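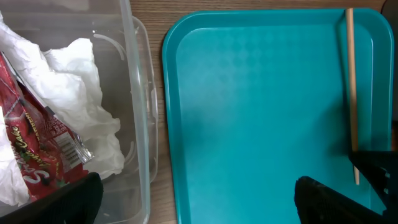 ## 4. Evaluation of the Cekum table-clearing kit

The Cekum kit is sold as a complete answer to the problem of sorting what people leave behind after lunch. It ships as a pair of grippers, wrist cameras, a mounting plate, and a license for Skimness, the vendor's sorting software. The brochure promises "setup before your coffee cools." Ours was finished in April, and we had several coffees.

### 4.1 Task and materials

We gave the kit a small task that any cafeteria worker would find insulting. Items are spread between a clear plastic bin and a teal tray, and the robot must leave trash in the bin and everything else on the tray. Figure 3 shows one trial from a wrist camera, with crumpled paper towels and a red snack wrapper in the bin and a thin wooden stick on the tray. We chose household waste over the foam blocks supplied by the vendor. The blocks are charming, but we have yet to meet anyone who throws them away.

**Figure 3.** Wrist camera view during a sorting trial. Parts of the black gripper fingers are visible at the lower left and lower right.

Clear bins are hard on depth estimation, and we kept ours for that reason. The Skimness manual recommends "an opaque container of a pleasing color" and offers one for sale. The rim of a see-through bin catches light, the table shows through the wall, and white paper against pale plastic gives the software very little to hold on to. Printed wrappers are easier to find but harder to grasp — a crinkled surface offers many edges, most of them useless.

### 4.2 Procedure

We ran 100 trials with the default settings and 100 with the Kennedy grasp planner, an add-on licensed separately. Both conditions used the same lighting and the same mix of items. A trial ended when the software declared itself finished, a moment it tended to reach earlier than we did. Each item was then scored by its final location. Items on the floor were scored as failures, although the log files list them as "placed."

### 4.3 Setup cost

The Avanham mounting plate, required by both conditions, adds 800 dollars to the advertised price and is mentioned on the last page of the quote. It is a good plate. We recalibrated the cameras 3 times over the study, each time after a cable had pulled one out of line, and we now tape the cables down before every session. The manual has no section on tape. Results for the two conditions are reported separately in Section 5, with floor placements given their own column.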